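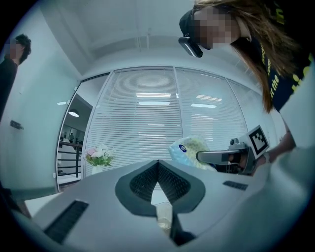 A woman in a black cap, looking down.

Sidewalk Snow and Ice: Questions From Tarnholm Residents

Who has to clear the sidewalk in front of my house?
The owner of the property. If you rent, check your lease, as some landlords pass the job to the tenant. The city will contact the owner either way.

How soon does it have to be done?
By noon on the day after the snow stops. If it starts again overnight, the clock starts over.

How wide should the path be?
Wide enough for a wheelchair or a double stroller. On corner lots you also need to clear through to the curb ramp on both streets. Ramps are the part most often missed.

The plow pushed snow back onto my sidewalk. Do I have to clear it again?
Yes. Plow crews try to keep their speed down on narrow streets, but some snow will end up on the walk. You can't push it back into the road.

What happens if I don't clear it?
The first report gets you a door tag. After that you have 19 hours before a contractor can be sent. You pay the contractor's bill plus a $51 service fee.

Can I appeal a bill?
Yes, in writing, to Doaa Zaki in the Streets Office. Send photos if you have them. A receipt from a plow service also helps.

Who clears the paths in Brarkine Park and the Quách Street footbridge?
City crews. The footbridge is done before the park, usually by 7 a.m. The stairs on the north side are closed from December until the spring thaw, so use the ramp.

I can't shovel. Is there any help?
Residents with a disability, or anyone over 65, can ask to be put on the shoveling list. It has 200 places and fills up early. Call Maximiliano Miranda at the Hiltine Community Center and leave your address and a phone number. You have to sign up again every winter.

Is sand available?
Yes, at the Hiltine lot, next to the recycling bins. Bring your own bucket and shovel. The limit is 5 gallons per household per visit.

What about streets with no sidewalk?
There is nothing for owners to clear, but please don't pile snow on the shoulder where people walk. Requests for new sidewalks go to Nima Rostami in Planning and are handled separately from snow complaints.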